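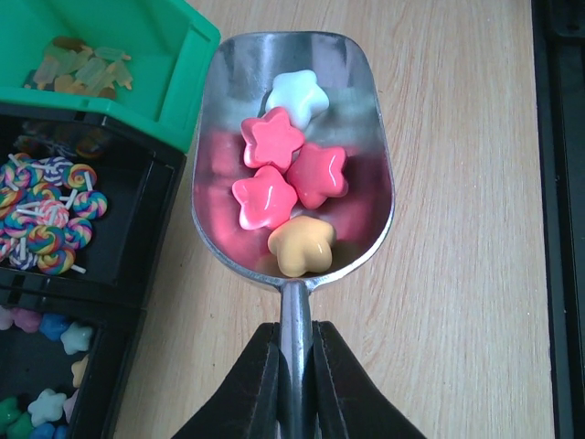 Florumell Members' Forum > Operations > Equipment and Automation
Topic: Automated portioning of charms: is it ready for a working packing table?

K_Siregar (Moderator)
Posted September 24, 2021
Members are invited to comment on whether small shops should budget for automated portioning in the coming year. The work in question is the scooping of charms (stars, lollipops, popsicles) from open trays and bins into customer bags. Replies should be confined to this task. Vendor announcements belong in the Trade section.
Kurniawati Siregar
Operations Forum Moderator

drandeck_packing
Our shop reviewed this matter in June and decided against a purchase. A person with a scoop fills around 300 bags in a shift and corrects her own mistakes as she goes. The arm we tested managed 69 in the same period. Lollipop charms were the chief difficulty, as the sticks catch on one another and several come up together.

Kwok_Supply
I must respectfully disagree with the previous member. Speed is a poor measure for a shop of our size. Our arm runs after closing, when no employee would otherwise be at the table. Puffy stars portion very well from a metal scoop, and we no longer handle that item by hand.

drandeck_packing
May I ask how the member deals with a customer who orders by color? Our stars are stored mixed. An employee picks out the pink ones without being told twice.

Kwok_Supply
Orders by color are still filled by hand. We do not claim otherwise.

vindell_workroom
Both members are describing the scooping only. In our workroom the greater part of the labor is refilling trays, wiping the table and retrieving what has rolled to the floor. The arm performs none of these duties. We retain 3 employees on packing, the same number as before.

K_Siregar (Moderator)
Members reporting output are asked to state the item portioned and the target count per bag, as the figures given so far cannot be compared. This topic will remain open for 30 days.

drandeck_packing
Noted. Our figures were for mixed bags, including lollipops. I will post the figures for stars alone when I have located them.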